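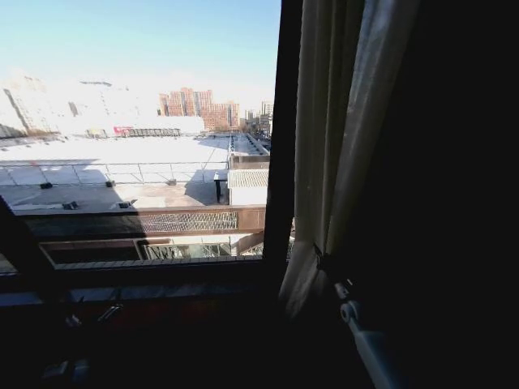
Floketti household demonstrations: progress report to the Stiritz fund, December

We have had a really good stretch, and I'm happy to report that the collection work is ahead of where we said it would be. Over 110 hours of demonstrations are now recorded and checked, all of them from ordinary furnished apartments with ordinary daylight. When we wrote the proposal we thought we would spend most of this period in the lab kitchen, so getting out into real rooms this early has been a treat for the whole team!

Tasks covered so far

The task list stands at 9. Folding towels, clearing a table, loading a dish rack and putting groceries away are finished for this round. Opening and closing curtains, watering plants, sorting mail, wiping counters and making a bed are all under way. Curtains have been the surprise favorite. The fabric never hangs the same way twice, and the operators have come up with several ways of gathering it that we hadn't thought to put in the instructions (we've added them now, and kept the older recordings under a separate label).

Light and windows

Strong sun gave us the most trouble early on. With a window in view, the head camera would set itself for the sky and the room would drop to almost black, sometimes for the whole of a reach. We tried fixed exposure first, and it helped indoors but lost everything outside the glass. We now let the exposure adjust more slowly and record the settings along with each clip, and we keep the high-contrast clips in the set with a tag of their own. A helper working in someone's home is going to look toward a bright window many times a day, and we want the model to have seen plenty of that.

The early results are encouraging. In our last comparison, the version of Morsy trained with the tagged clips picked better grasp points near windows than the version trained without them. It was a small test and I don't want to lean on it too hard - we'll repeat it with rooms that neither version has seen.

Labeling

Labeling is still the slow part. Umix rebuilt the review tool for us, and reviewers can now mark the start and end of each step without leaving the playback window. Agreement between reviewers is good on anything involving a solid object. It is weaker on cloth, where people differ on when a fold is "done." We have rewritten that page of the guide and will relabel the towel recordings before release.

We also changed how we handle failed attempts. They used to be thrown out. Now we keep them, mark the moment things went wrong, and record the recovery if there was one. The operators like this much better, and so do we.

Spending and next steps

Spending is on plan. Travel came in a little under and storage a little over, and I'd like to move the difference between those two lines if the fund has no objection.

We are asking to add 4 more apartments in the next period, with at least one on a low floor facing trees, for a different kind of window light. The first shared release will follow once the towel labels are redone, and I'll send the draft data sheet ahead of it for your comments.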